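3.2 Staging on Soft Surfaces

Boxes are seldom packed where they are finally stored. In the 28 households of the Braken survey, the bed was the most common staging surface for small personal goods, ahead of the floor and the kitchen table. Residents gave two main reasons: the bed is at a workable height, and items set down on it do not roll away. Oda and Zúñiga reported the same preference in an earlier study of student moves, although their sample was limited to single rooms.

We coded each packing session for surface, number of open containers and order of filling. A container was coded as open if its contents could be reached without moving a flap or lid. Sessions with a gap of more than 300 seconds between two placements were split and treated as separate. Coding was done by two of the authors (T.P. and R.I.), and disagreements were settled by discussion.

Two patterns were frequent. In the first, one box was filled completely before another was opened. In the second, which we call parallel filling, a larger and a smaller box stood open together and items were assigned to one or the other as they came to hand. Parallel filling was more common on beds than on floors. The larger box tended to take bulky or crumpled items, and the smaller one took packets and card that could stand upright along a side.

A typical bed arrangement is given in Figure 2. The lidless larger box stands on a rumpled plaid blanket, with crumpled white material across the middle of its contents and a packet against the inner wall. The smaller box is at the far left of the bed, next to bunched checked bedding.
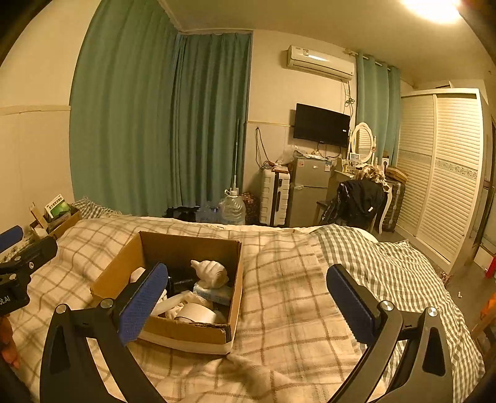

Figure 2. Two open cardboard boxes of different size on a bed.

3.3 Effect of Bedding on Box Stability

Bedding was left as found in all sessions. Folds under a box can tilt its base - a minor effect for light loads, but one that residents mentioned often when a box held more than a few items. We therefore recorded whether the cover had been smoothed before the first placement.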